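4. Garment State Estimation and Grasp Planning

4.1 Overview of the software

The Mumis stack takes a stream of colour images from the wrist camera, together with the width of the jaw opening, and produces a target pose for the next grasp. It is divided into four processes: an image gate, a garment parser, a state estimator and a planner. Each process publishes its output with the time stamp of the image from which it was computed, so that a late result can be recognised and dropped by whichever process receives it. The controller runs separately and does not wait for any of the four. If no new target has arrived within 900 ms, the controller holds its current pose and the planner is asked to start again from the most recent image.

Earlier versions combined the parser and the estimator in one network. Training was simpler, but errors were difficult to trace. When a grasp was placed on the bedding instead of on the garment, it was not possible to say whether the cloth had been wrongly outlined or whether the outline had been wrongly read. The two were separated at the request of Dineo Nkosi, who was responsible for the failure review, and all results in Section 5 were obtained with the separated version.

4.2 Image gate

The gate decides whether an image is fit to be parsed. It applies tests for motion blur, for saturation and for the share of the garment hidden by the jaws. Blur is measured on the pads of the gripper as well as on the rest of the image. The pads are fixed with respect to the camera whenever the opening is constant, and their raised texture therefore gives a stable reference. An image in which the pads are sharp and the cloth is blurred indicates movement of the camera or of the cloth, and is rejected. An image in which both are blurred indicates a fault in focus, and is logged as such.

Saturation required more care. Homes are lit in many ways, and lamps often lie within the field of view. A test on the whole image rejected a large number of usable views in which the lamp was far from the cloth. The present test is limited to a band surrounding the last known garment outline. Bright areas outside that band are masked and ignored. The exposure of the camera is then set from the band alone, with the effect that a lamp near the head of a bed no longer darkens the garment at its foot.

The final test concerns hiding by the jaws. The outline of each jaw is known from the opening width and is removed from the image before parsing. The openings in the jaw structure are kept, because cloth seen through them is often the only evidence of where a sleeve continues. Where the hidden share is too great, the gate does not reject the image outright. It passes it on with a flag, and the estimator gives it a lower weight.

4.3 Garment parser

The parser labels each pixel as garment body, sleeve, cuff, collar, hem, fastening, other cloth or background. The class "other cloth" was added after the first trials. In a kitchen or at a bench, cloth is almost always the object of the task. In a bedroom it is also the surface on which the task is carried out, and it is stacked, hung and spread all over the remainder of the room. A parser trained with only a garment class and a background class tended to join the jacket to the sheet wherever the two had a similar colour.

Figure 4 illustrates the conditions in which the parser must work. A light beige jacket with a blue yoke and blue cuffs is spread with its back upwards on blue bedding that is striped in one part and checkered in another, and the pads of the jaws are blue as well. Colour alone is a poor guide to the cuffs in such a view. The lettering across the upper back is useful to the estimator, as it gives both the side of the garment that is facing up and the direction of the collar. A second folded item lies beside the jacket and must be assigned to "other cloth", although it may itself be a garment.
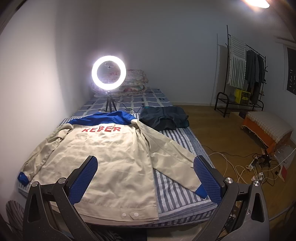
Two changes were made to the parser in order to deal with patterned surfaces. The first is a periodicity channel. A local frequency analysis is carried out on each image, and regions that repeat with a regular spacing are marked. Sheets and covers with stripes or squares give a strong response over a wide area, whereas the wrinkles of a garment give a weak and irregular one. The channel is supplied to the network as a fourth input beside the three colour channels. It is of little use for plain bedding, where the colour channels are normally sufficient.

The second change concerns continuity. A cuff is only accepted if a path of sleeve pixels connects it to the garment body, with gaps permitted where a jaw has been masked out. The rule is simple and removes most false cuffs found in the pattern of a sheet. It has one known weakness. When a sleeve is bunched, the path can pass beneath a fold, and a true cuff may then be discarded. In these cases the estimator retains the cuff as a candidate for the next three images before it is finally removed.

The parser was trained on the Mutska collection, to which 274 sequences recorded in bedrooms were added. Labels were drawn in Clunier by two annotators working independently, and disagreements were settled by Vusumuzi Fourie. Most disagreements concerned the border between body and sleeve on garments with a wide yoke, for which the seam is the only visible limit. The labelling guide was amended so that the border follows the seam where it can be seen, and otherwise a straight line from the armpit to the end of the shoulder. Sequences labelled before the amendment were corrected.

4.4 State estimator

The estimator converts the parsed image into a description of the garment that the planner can use. The description consists of the type of garment, the side facing up, the position of each named point, and a condition for each limb. The named points of a jacket are the two shoulders, the two armpits, the two cuffs, the centre of the collar and the two ends of the hem. The condition of a limb is one of spread, folded, bunched or hidden.

The side facing up is treated as a quantity in its own right. In the first version it was inferred from the presence of a front opening, and a jacket with no visible opening was taken to be face down. This proved unreliable for pullovers and for jackets that had been partly rolled. The estimator now gathers evidence from the collar, the fastenings and any lettering or printed design. Lettering is not read for its meaning. Its baseline is fitted, and the upright direction of the characters is compared with the direction from hem to collar. Agreement between the two raises confidence in both.

Positions are tracked from image to image by a filter that assumes the cloth is at rest unless a jaw is closed upon it. This assumption is sound for the garment itself and less so for a soft mattress, which can sink and shift the cloth when the tool presses on it. A small amount of drift is therefore allowed whenever the tool is within a hand's breadth of the surface. Spyros Shehu compared the filter with a version that allowed drift at all times and found that the latter lost the hem on thin garments, where the evidence for the hem is slight to begin with.

4.5 Planner

The planner selects one action from a fixed set: grasp and lift, grasp and fold, drag to straighten, smooth, or look again. Each action has conditions that must be met by the estimated state. A sleeve may be folded only when its condition is spread, and a bunched sleeve must first be straightened by a drag at the cuff. The hem is brought up to the collar only after both sleeves lie within the outline of the body.

Candidate grasps are sampled along the edges of the garment, with 200 candidates for each planning cycle. Each is scored for its distance to the nearest named point, for the angle between the jaws and the edge, and for the risk of taking up the surface beneath. The last term carries the greatest weight on beds. A loose sheet is easily gripped along with a cuff, and the resulting lift disturbs both. Candidates for which the parser is uncertain whether the cloth belongs to the garment are removed before scoring. If fewer than five remain, the planner chooses to look again from a pose further along the body of the garment.

Objects near the working area are handled by a simple height limit. The tool approaches from above and keeps clear of anything standing on the bed, including stands and their cables, by means of a region in which no approach is permitted. Cables are thin and are often missed by the depth estimate. Gerrit Ndlovu added a separate detector for them, which looks for long dark or light curves crossing the surface and widens the closed region accordingly. The detector sometimes responds to piping and drawstrings. The cost is a lost candidate grasp, and this was accepted.

4.6 Logging and replay

All messages between the processes are recorded and can be replayed without the hardware. Replay is deterministic provided that the random seed of the planner is restored, and the seed is stored at the head of every log. Zinhle Nkosi prepared a set of replay checks from the failures collected at the Hendricks site, and each change to the parser or the estimator is run against this set before it is merged. A check passes when the chosen action and the named point are the same as those agreed by the reviewers. The exact grasp position is reported but is not part of the check. Logs recorded before October use an earlier message format and must be converted before replay.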